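Mitden Fingerstyle Reviews
Data card and README, version 4
Last revised 2023-08-27

Overview

Mitden is a collection of album reviews covering acoustic and fingerstyle guitar records, with labels for style, instrument and reviewer opinion added at sentence level. It was put together for people who study how music writers describe playing technique, and for anyone building a small search or tagging tool over review text. The release contains 3000 reviews in English. All were first printed in the newsletter Roltmont, which covered folk, blues and singer-songwriter releases and sent its back issues to us as plain text.

Maintained by Gintarė Lūse (text and labels) and Saulius Grīnberga (scripts and packaging).

Contents of the release

reviews.tsv
One row per review. Columns are review_id, artist, album, label, issue, word_count, body.

sentences.tsv
One row per sentence, keyed on review_id and sentence_no. Columns are text, style_tags, instrument_tags, opinion, annotator.

tracks.tsv
Song titles mentioned in the body text, with the character offset of each mention. Titles are given as the reviewer wrote them. Where the sleeve spelling is known to differ it is in the column sleeve_title, otherwise that column is empty.

style_list.txt
The 135 permitted style tags, one per line, with a short note on use.

CHANGES
Plain list of edits by version.

All files are UTF-8 with Unix line endings. Tab characters inside review text were replaced by single spaces before export. Quotation marks were left as printed, so straight and curly forms both occur, sometimes in the same review.

How the text was prepared

Back issues came in three layouts. The oldest has the artist and album on one line split by a slash, the middle run uses a dash, and the last puts them on separate lines with the record label in brackets underneath. A separate parser was written for each. Reviews covering two albums together were kept as one row and carry both titles in the album column, split by a semicolon.

Sentence splitting was done with the Peeters splitter and then corrected by hand. The common faults were track titles ending in a question mark and abbreviations such as "feat." and "vol.". Titles containing a full stop are still split wrongly in a few places.

Live reviews, interviews and book notices were removed. Reissues were kept if the review discussed the music, and dropped if it only listed bonus tracks and packaging.

Labels

Style tags describe the sound as the reviewer puts it. If a reviewer calls a record "country blues", it is tagged country_blues even when the annotator would have chosen something else. Comparisons with other artists do not count as a style. "Sounds like a lost string band" is tagged string_band; a bare artist name is left untagged.

Instrument tags cover anything named as being played. Guitar is divided into steel_string, nylon_string, twelve_string, resonator and electric where the text allows, and guitar where it does not. Voice is tagged only if the singing is discussed.

Opinion takes one of the values positive, negative, mixed or none. It belongs to the sentence and should not be added up to give a score for the album. Roltmont reviewers tended to open with praise and keep their doubts for the last paragraph, and a simple total overstates how much they liked a record.

Annotation was carried out by 9 readers using the Reltura labelling tool. Every sentence was read by two of them. Disagreements on opinion were settled by Gintarė Lūse, and the annotator column then reads "settled". Disagreements on style were kept as the union of both sets of tags. 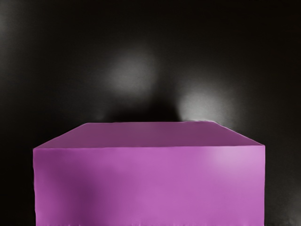
Known problems

The word "picking" is tagged fingerstyle throughout versions 1 and 2, including where it refers to flat-picking. Version 3 corrected the guitar reviews but missed those for mandolin and banjo. These were fixed in the current version, so counts for fingerstyle are lower than before.

Some artist names appear in more than one form, mainly with and without "The" or "Band". No attempt has been made to merge them. Match on review_id if you need a stable key.

Coverage is uneven. The newsletter did not appear in February in most years, and autumn issues are much longer than the others. Solo male singers with one guitar make up a large share of the text. Instrumental records are few, and harp guitar is hardly mentioned. Results on this set should not be taken to hold for music writing in general.

Reviews signed only with initials have been left unsigned in the release.

Suggested split

The file sentences.tsv has no built-in split. If you need one, divide by issue and keep whole issues together. Reviewers reuse their own phrases within an issue, and a random split by sentence puts near-copies on both sides.

Use and credit

The labels may be used and changed freely with credit to the Mitden maintainers. The review text remains with Roltmont and its writers and is supplied for study. Short quotations are fine. Please do not reprint full reviews or place them on a public page.

Corrections

Send corrections as a tab-separated file with review_id, sentence_no, the column name, the old value and the new value. Changes to style tags need a reason in a sixth column. New tags are considered only when a new version is being prepared, and requests should quote at least two reviews where no existing tag fits.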